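침대 위 한 시간, 소지품 분류의 기준

글 푸란 닉자드(Pouran Nikzad)

방 정리에서 가장 많은 시간을 잡아먹는 물건은 옷이 아니다. 옷은 부피가 크지만 갈 곳이 정해져 있다. 충전기, 케이블, 작은 상자, 용도를 잊은 플라스틱 부품처럼 손바닥보다 작은 물건이 문제다. 서랍이 모자라는 경우보다 서랍 안의 구획이 물건 크기와 맞지 않는 경우가 흔하다.

분류 작업에는 넓고 평평한 면이 필요하다. 원룸에서는 책상보다 담요를 깐 자리가 낫다. 천 위에서는 작은 물건이 굴러가지 않고, 작업을 중단해야 할 때 네 귀퉁이를 잡아 통째로 옮길 수 있다. 무늬는 없는 편이 찾기에 유리하다. 줄무늬 담요를 쓴다면 흰색 소품은 어두운 줄 위에 놓는다.

순서는 큰 것부터다. 옷과 침구를 한쪽에 쌓아 면적을 확보한 뒤 소품을 꺼낸다. 쌓아 둔 더미는 소품 분류가 끝날 때까지 건드리지 않는다. 두 작업을 섞으면 작은 물건이 천 사이로 들어가고, 나중에 더미 전체를 다시 털어야 한다.

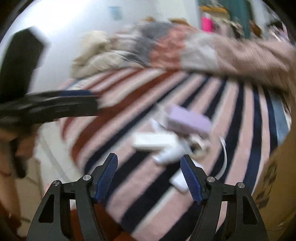 소품은 세 무리로 나눈다. 전원에 연결하는 것, 몸에 쓰는 것, 판단을 미루는 것이다. 케이블은 본체와 함께 두되 감는 지름을 10센티미터 안팎으로 유지한다. 그보다 작게 감으면 단자 근처의 피복이 먼저 상한다. 비누나 화장품은 포장을 뜯지 않은 것과 쓰던 것을 분리한다. 쓰던 비누는 완전히 말린 다음 넣어야 하며, 섬유와 같은 칸에 두지 않는다.

판단을 미루는 무리에는 기한이 있어야 한다. 필자는 지난 4월 작은 상자에 날짜를 적고 36일을 주었다. 그동안 꺼낸 물건은 어댑터 2개였고 나머지는 처분했다. 기한의 길이는 각자 정하면 된다. 상자를 하나로 제한하는 쪽이 효과가 크다.

수납용품은 분류가 끝난 뒤에 고른다. 이번에 시험한 제품은 빌레르(Biler)의 칸막이 트레이와 말츠카(Maltska)의 뚜껑 달린 천 상자다. 빌레르 트레이는 칸막이 간격을 바꿀 수 있어 충전기처럼 두께가 제각각인 물건에 맞는다. 다만 칸이 얕아 굵은 케이블은 위로 솟고, 낮은 서랍에서는 걸린다. 말츠카 상자는 깊이가 충분하지만 내부 구획이 없다. 계절 옷이나 여분의 베갯잇에 쓰고 소품은 넣지 않는 것이 좋다.

침대 밑 수납을 계획한다면 바닥에서 프레임까지의 높이를 먼저 잰다. 가운데 보강대가 있는 침대는 그 아래가 가장 낮으므로 치수도 거기서 잡는다. 베리데크(Werideck)의 저상형 서랍은 바퀴를 뺄 수 있으나, 바퀴 없이 쓰면 장판에 끌린 자국이 남았다. 밑면에 펠트를 붙인 뒤에는 자국이 생기지 않았다.

마지막으로 옷더미를 처리한다. 털이 긴 직물은 접은 뒤 맨 위에 올린다. 아래에 깔리면 결이 눌려 복원에 시간이 걸린다. 니트는 걸지 않고 접으며, 면 제품은 세로로 세워 넣는다. 담요는 모든 물건이 제자리로 간 다음 밖에서 털어 개고, 구석에 남은 나사나 캡은 판단을 미루는 상자에 넣는다.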